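Last updated: June

Search all openings Keyword or location Go

Wanted: people with patient hands, to help us find out why our grippers keep dropping things

Hi! I'm Perihan Ertürk and I run hand-tool testing at Skekari, in the old Alexiou building in Flollavside. I'm looking for nine people to come and pick things up and put them down again, for money, until we get to the bottom of a fault that's been driving me up the wall since spring.

The short version goes like this. We make a hand-held gripper called the Viveo. You squeeze it, two finger pads close on whatever you're after, and what it records gets used to teach robot arms the same move. In spring it started letting go. A mug would come up fine, travel halfway across the table, and drop. Then a jar did it, and the jar landed on a colleague's foot (bruised, no break, and he was very nice about it). We pulled every unit out of use that afternoon, and they've only been back on the bench under supervision. 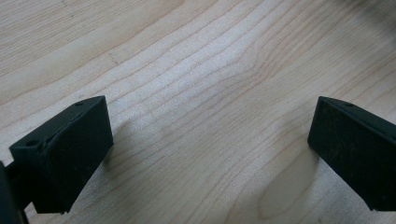 My own bet is on the pads. Orestis Zervas, who builds the things, thinks it's the linkage behind them, and we've been arguing about it over lunch for weeks – in a friendly way, mostly. With the fingers wide open over bare wood like this, you can make out faint scuffs and scratches on the front of the right pad, while the left one looks smoother. I'd love to say that settles it, but a scuffed pad can still hold a mug perfectly well, and Orestis points out that people squeeze in all sorts of ways. So we need more hands than the two of us have got between us.

What you'd be doing: sitting at a table and lifting everyday stuff, over and over, until we've logged 2,000 lifts across the group. Cups, sponges, boxes of tea, a truly ugly candlestick. Every time something slips you stop, leave the gripper exactly as it is, and call one of us over. Please don't fix it yourself! A slip we can look at is worth more to me than 40 clean lifts.

You don't need any technical background. I'd like a mix of big hands and small hands, left-handers especially, and people who'll tell me when their wrist is sore. Closed-toe shoes are a must (see jar, above) and we'll give you safety glasses. Nothing breakable goes higher than the edge of the tray. If you've got a wrist or hand injury that's still healing, please sit this one out and write to me later in the year.

Sessions start at 9 in the morning and run nearly 2 hours, with a break in the middle and decent coffee. You're paid for the full session even if we have to stop early for a fault, and you can come for one session or several.

To sign up, send me a few lines saying which hand you use and which mornings suit you. Or call the Skekari front desk and ask for Perihan – if you get Orestis, he'll take your name down too, and he'll probably tell you it's the linkage.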